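Garment Manipulation Methods: Folding from handheld gripper demonstrations

Tirta Sinaga
Our group at Hesemetti trained a folding policy on 388 handheld demonstrations. Knit sweaters are laid face-down with both sleeves extended before the first grasp. 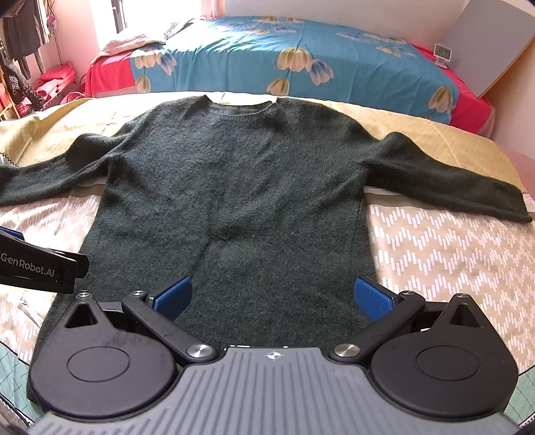
Yanti Saragih
How many demonstrations were withheld for evaluation?

Tirta Sinaga
We withheld 35, all with garments absent from training.

Ezequiel Tejada
I do not agree that a fixed starting pose supports the claim of generality. The Triltstead protocol begins from a crumpled state.

Tirta Sinaga
The claim is limited to folding. Flattening is treated as a separate task.

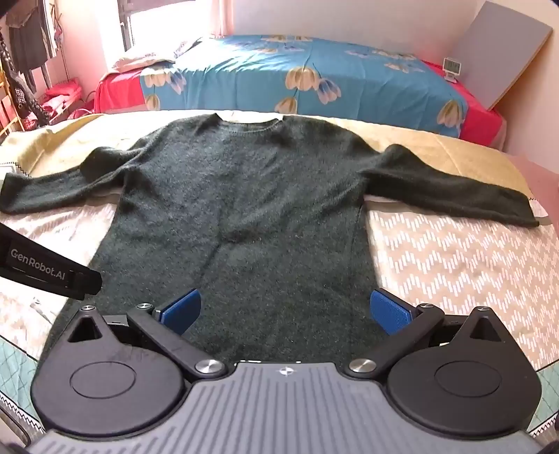
Haziq Hidayat
Please report sleeve folds and hem folds separately. A combined success rate hides which stage fails.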